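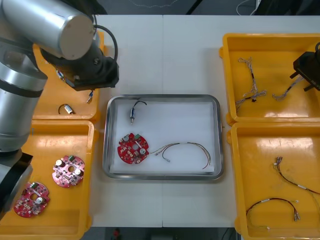 Chin-lung Choi plans equipment for Naltach, a small assembler of motor kits, and he keeps his budget in a notebook before it goes to any spreadsheet.

"The arm is the price everybody asks me," he says. "I ask first about bins, trays and spare fingers."

His list for November has 54 lines. The two arms are one of them.

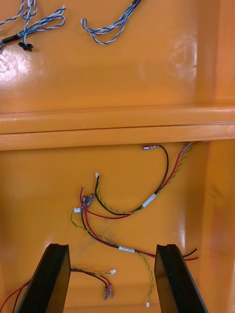 Wire harnesses with small white connectors and metal terminals.

Wires are the expensive part to plan, he explains, although they cost little to buy. "A board keeps its shape. A harness has a new shape each time, so I must pay for more hours of testing." He has reserved 100 hours for it, and his colleague Ching-wen Ho thinks it is too few.

Ho wanted deeper bins from Kong. Choi chose shallow ones, and the difference, some 1,837 dollars over the whole order, went to fingers.

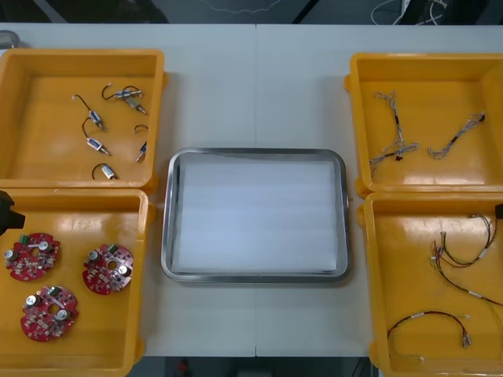

Bins on both sides of the table, with the lined steel tray between them.

Would he buy a third arm? "Not this year," he says. "First I want 1,000 kits from the two. Then I will open the notebook again."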